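Search tickets Go Advanced search

Ticket 2345: Left gripper width drifts during drawer recordings
Project: Flarkalow, small parts drawers
Station: Anville, table rig
Opened by: Vasylyna Ostapchuk
Status: Waiting for second check

Problem as reported

When I replay the drawer recordings from the morning block, the left gripper never reads fully closed. The fingers are touching in the video, but the width value stays a little above zero, and it gets worse the longer the session goes on. The right gripper is fine in the same recordings. I noticed it first in the "open middle-left drawer" task, where the moment of grasp is important for the labels. If the width is wrong there, the model will learn to pull before it has hold of the drawer.

I did not change anything in the settings before this started. The software is the same version as in November.

What I checked first

I closed the recorder and opened it again. No change.

I swapped the two cables at the computer side, so that left went into the right port. The problem followed the gripper and did not stay with the port, so I think the port is healthy. I put the cables back after.

I cleaned the finger pads with a dry cloth. There was some dust, but the number did not move.

I looked at the time stamps of both grippers against the head camera. They agree well enough. It is not a delay, it is a real offset in the width.

Reply from Kostiuk support desk, 10:40

Thank you for the clear report. Please run the zero routine on the left gripper with the fingers fully closed, then record a short session without saving it to the main set. Keep the arm raised in the way you normally do for the upper drawers. We want to know if the offset depends on how the cable hangs. Please also tell us how you start and stop each episode.

My answer, 11:25

Zero routine done. Right after it the left gripper reads closed correctly. I start and stop each episode by hand, in the order we agreed for Flarkalow, and I wait until both width values are steady before I begin. 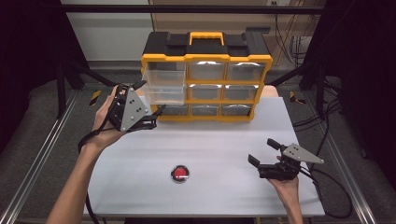 Then I did 17 episodes in a row on the drawers, not saved to the main set. For the first few the closed value was good. After that it started to creep again. What I noticed is that it moves mostly when I go up to the top row and come down again. When I stay at the bottom row with the same gripper, the value is almost quiet.

So I tried one more thing. I held the left gripper still, fingers closed, and with my other hand I moved the cable gently near the wrist. The number jumped. I repeated it on the right gripper and there it did not jump.

Reply from Kostiuk support desk, 13:10

This sounds like the connector inside the handle. With a loose connector the encoder can lose some steps, and then the width is counted from the wrong place until the next zero. Please fasten the cable to the forearm with a soft strap so it cannot pull on the handle, zero again, and repeat the test. If it is better, we will send a new cable from Brasilard. Please do not open the handle yourself.

My answer, 15:45

Strap fitted, with enough slack that I can still turn the wrist. I zeroed and did the same test again, same drawers, same order. The closed value crept only once, and by a very small amount. So it is better, but I would not call it solved.

About the data already collected: there are around 200 episodes from this gripper since the last zero that I trust. I have marked them as "width suspect" and moved them out of the training folder. The video and the hand positions are still good, so please do not delete them. Maybe the width can be corrected later from the moments when the fingers are clearly closed.

Questions still open

Can the recorder give a warning when the closed value is above a limit? Now I only see it when I replay, and by then the whole block is affected.

Should I zero before every block, or is it enough at the start of the day? For now I do it before every block – it is quick and I prefer to be careful.

Is it all right to continue with the pick and place tasks while we wait for the cable? The timing of the grasp is less strict there.

Reply from Kostiuk support desk, 16:20

Yes to pick and place, with the strap on. Zero before every block until the cable is changed. The warning is a good idea and we have opened a separate request for it. A new cable is reserved at Brasilard. Please leave this ticket open and add the result of 2 full blocks after you fit it.

Contact the support desk | Copyright Kostiuk | Back to top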